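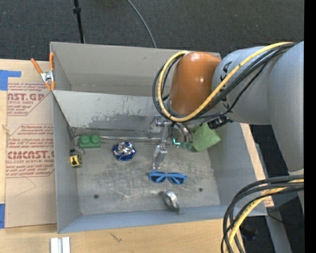 Plosivside: a word list of harbour and market speech

Welcome, and thank you for taking the time to read this before opening the files (I know how tempting it is to go straight to the spreadsheet!). Plosivside is a small collection of words and sayings from Darkton and the villages along the water, written down as people said them to me, mostly over tea. I started it because my aunt used a word for drizzle that I couldn't find in any dictionary, and things rather grew from there.

What's in the folder

- words.csv has one row per word, with a plain meaning, the village and the decade the speaker was born in
- sayings.csv holds longer phrases, with a sentence on when you might hear them
- notes/ is a bit of a jumble: spelling decisions, half-finished thoughts and a long argument with myself over vowels
- sound/ contains 28 short recordings, all in WAV format

Everything is saved as UTF-8. If you open words.csv in an older spreadsheet program and the accents turn into gibberish, close it without saving and use the import menu.

How the words were gathered

I spoke to 30 people, and 24 of them were happy to have their words included. The others enjoyed the chat but preferred to be left out, and nothing of theirs is in here. Names have been taken off and replaced with a letter code. Please don't try to work out who is who; Darkton is a small place and it wouldn't be kind, even when you're fairly sure you recognise your own uncle.

Spelling was a headache from start to finish. Where a speaker told me firmly how a word ought to be written, I used their way, even if it disagreed with the person next door. That's why a few words turn up twice. There is a column called "see_also" which ties them together, though I've surely missed one or two.

Known problems

The fishing words are much fuller than the farming ones. Lykkegaard has only 2 speakers, so please don't draw grand conclusions about it. A handful of February recordings have a good deal of wind on them, and one has a kettle.

Using it

You're welcome to use the lists for teaching, writing, quizzes or plain nosiness, so long as you mention the collection by name and pass on the same terms. The recordings are for listening and study only, so please ask before putting them in anything you sell.

Corrections are very welcome, especially from anyone who grew up with these words. Open an issue, or leave a note in corrections.txt and I'll get to it when I can.

Doaa Mansour, April 2020

Related items

Zokdale field names
Lykkegaard skipping rhymes
Darkton weather sayings
Spelling notes for Plosivside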